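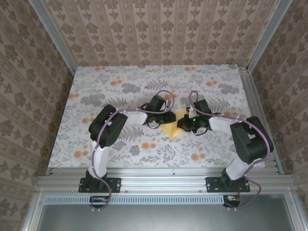 The handover fault came back on the Akeck cell last night, on run 65. I had assumed it was gone after the December firmware.

The sequence is simple. One arm holds the cloth, the other closes on it, the first opens. The log shows the first gripper opening on command, 115 ms before the second reported a grip. For that interval neither side had confirmed hold of the fabric, and the controller raised no alarm.

Jitendra Shukla suggested a bad force reading. I checked the traces and both channels look clean. The release was triggered by a stale status message — the grip flag from the previous run was never cleared.
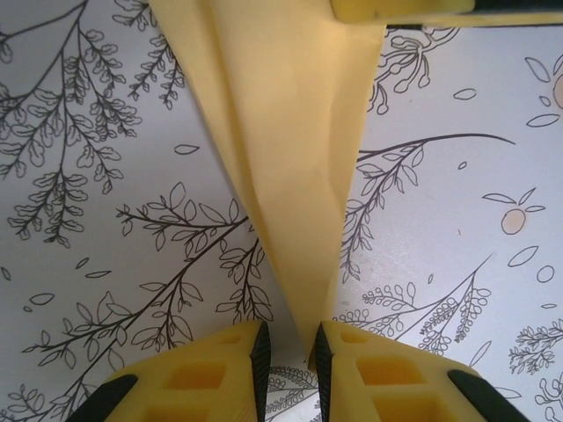
Cloth and fingers from the wrist camera.

A dropped cloth is harmless. The same handover code runs on the Lusisside fixture, where the part is a metal bracket and people reach in to load trays. I have disabled the routine there until this is fixed.

The patch clears both flags at the start of each run and blocks release unless the grip message carries the current run number. If the message is missing for 1000 ms, both grippers stay closed and the cell stops. I also lowered the arm speed during handover, which costs 2 seconds per run.

Testing resumes tomorrow with the patch on both arms.

Share this post
3 comments
Search this blog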